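Right, good evening everybody, and thank you for coming out on a Monday when I know at least half of you have come straight from work. Can you all hear me at the back? (Wait for a nod. Move the microphone if not.)

I'm Beverley Hoani, I look after the playing side at Wiltstead, and I've been asked to talk to you about how a club of our size goes about signing players over the winter. I did a version of this for the Ernness supporters last season and ran over by a mile, so Delwyn is sitting in the front row with her watch off and on the table, and when she picks it up I'm to get on with it.

Start with where we are. We have 14 players under contract for the spring. The league lets us register more than that, but the budget doesn't, and those are two different conversations that people tend to roll into one. When somebody stops me in the car park and says "we've got spaces, why aren't we filling them?", they're quite right about the spaces. It's the wages that go with them.

How we find people. There are really three ways a name gets on to my list. An agent rings up, or one of our own players says they've a mate looking for a move, or Tane has been to see someone. Tane McAlister does our scouting and he does it in his own car, on his own weekends, with his own flask. He went to see one young full back 6 times before he'd let me pick up the phone. I thought that was too many. I still think it was too many, but the lad has started every match he's been fit for, so I've stopped bringing it up.

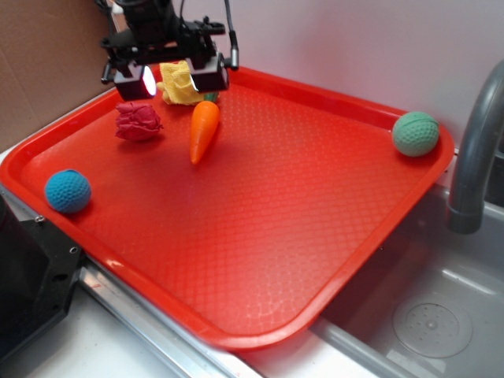
Why don't we just sign players in the summer, when everybody's out of contract?
We do sign some then, but the bigger clubs are choosing at the same time and we're a long way down the queue. By December a lot of good footballers have spent months on somebody else's bench and would like a game, and their clubs are a good deal friendlier on the telephone than they were in July.

That's the one I get asked most, so I thought I'd put it in before anyone's hand went up.

Now the trial. I want to spend a bit of time here, as I think people imagine a trial is a player turning up, scoring a hat-trick and being handed a pen. Ours lasts a week. They train with the squad, they have their meals with the squad, and if we can arrange it they play in a friendly behind closed doors. We've a long-standing arrangement with Ormsby for those, and I do want to thank them, because their pitch drains and ours doesn't. (Pause, somebody will have something to say about the pitch.)

Our head coach, Nektarios Bakalis, watches the training, obviously, but he also likes to see what a player does in the ten minutes after it. Do they carry a bag of balls in? Do they talk to the younger ones? He once turned down a very gifted winger, and I was cross about it for a fortnight. I won't say who, and please don't ask me in the bar.

Then the medical. Tuulikki Mustonen, our physio, has the last word. I mean that quite literally, she can stop a signing and she has done. What she's looking for is old injuries that never got the rest they needed, and at our level there are plenty of those about. Players come down to us having been patched up and sent back out by three or four clubs in a row. She'll sit with them for an hour and go right back to school football if she has to. I've learned to bring a book.

Tell the story of the goalkeeper here if there's time. Short version: agreed everything on the Thursday, shirt printed, photograph taken, and Tuulikki found a problem in his wrist that he'd been strapping up himself since the spring. We didn't sign him. We did ring his old club and make sure he got seen to, and he sent us a very nice card.
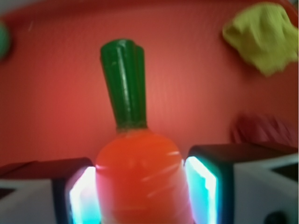 So the medical's passed, and what's left is the paperwork, which I'm afraid is mostly me. There's the contract itself, the registration with the league, and the clearance from the previous club. If the player is coming from abroad there's a good deal more on top, and you simply cannot hurry it. We had one last winter that took 11 weeks from handshake to first training session. He'd learned all the songs by then.

A word on money, as I promised the supporters' trust I wouldn't dodge it. You gave us £922 from the autumn quiz and the raffle, and I know there was some talk about whether it would vanish into the general pot. It didn't. It went on lodgings for the two players we had on trial, and the receipts are with Delwyn Gilchrist if you'd like to see them. The Stolasex money is separate. They sponsor the training kit and that agreement covers kit and nothing else, so please be kind to them if you see their people at a match and don't ask them for a striker.

(Check Delwyn's watch.)

What are we looking for now? A centre half who's comfortable on the left side, first of all. We let in far too many goals from crosses before Christmas and you all saw it as well as I did. After that, someone who can play in two or three positions in midfield, so that we aren't caught short when the injuries come. Roughly speaking we'd expect to have one of them in by the first home match. I can't tell you names. There's one I'm hopeful about – Tane's been out to see him again, so draw your own conclusions.

One favour before I sit down. When a new player does arrive, say hello to them. Some of these lads have moved a long way to come here and don't know a soul, and they remember who was nice to them in the first week far longer than they remember anything I put in a contract.

Questions now, I think, then tea. The tea urn wants switching on before I start the questions – ask Tane.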